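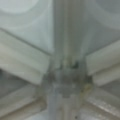 Workers at the Navarrete sandwich kitchen in Brasthorpe have started sharing their assembly tables with robot arms, and a good part of the early shift seems delighted about it. The arms are part of a trial called Lenel, which opened on July 5, 2023, and runs through October. Nineteen people from the line have been trained to work beside them so far, and there is already a list for the next round. The training begins with the unglamorous side of things. Before anyone starts a run they learn to look over the equipment close up, and a spot like the dark joint where the pale gray beams come together gets a proper look and a wipe, with extra attention to any yellowish smudge on it. It takes a few minutes, and the early shift has already turned it into a routine with the radio on.

The kitchen employs 213 people and makes sandwiches for school cafeterias, hospital shops and the train station in Lelier. Up to now almost all of the building has been done by hand. A worker stands at a table, takes bread, adds the filling, closes the sandwich and does it again, for hours, in a room kept cool enough that most people wear a second layer under their whites. Sore wrists and stiff shoulders have been the most common complaint on the line for years.

Under the trial, the arms take over the reaching and placing on two of the tables. People still set out the ingredients, decide the order they go in, watch the build and check each sandwich before it is wrapped. They also teach the arms, and this is the part that has caught on! A line worker guides an arm through a new recipe, sees where it hesitates or sets something down crooked, and runs it again until it looks right. Some of the best teachers so far have been people with long years at the tables, who know exactly how far a slice of tomato can sit from the crust before the whole thing starts to slide.

Practice builds are kept simple: bread, a patty, cheese, something green, something red, then bread again. The ingredients wait around the edge of a round divided tray and the sandwich goes together on a plain white plate. It sounds easy, but bread is a tricky thing to hold. Squeeze too hard and there is a dent in it, too little and it's on the floor. The trainees spent most of their first week on bread alone, and there was real cheering the first time an arm got through a whole build without help.

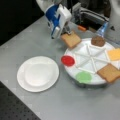
One worker from the early shift said she had expected to spend the summer worrying about her job and had ended up going home and telling her kids about grip settings. She said her hands hurt less in the evening, and that she would like to see the new duties written into her job title before the trial is over, "and into the pay, too."

That question is on the table. Navarrete says no positions will be cut during the trial and that everyone who completes the training moves up one pay step for as long as the trial lasts. What happens after that has not been settled. Talks with the staff are planned for October, when the results are in, and workers have asked for a say in how fast the arms are allowed to run. The pace is low for now. The arms are well behind a practiced pair of hands, and the kitchen's daily order of 2,662 sandwiches is still being filled almost entirely by people.

Other changes are smaller but people talk about them just as much. Shifts on the trial tables now rotate, so that a person spends part of the day teaching, part of it checking and part of it restocking – a big difference from standing in one spot until lunch. The room is a little louder near the arms and a little chattier as well, with workers from the other tables stopping to see how a build is going.

The second training round has room for workers from the night shift, who asked to be included after hearing about the first. Sign-up sheets are posted outside the locker rooms. Families of employees will be able to watch a demonstration at the kitchen's open day, with lunch served afterward, made by hand.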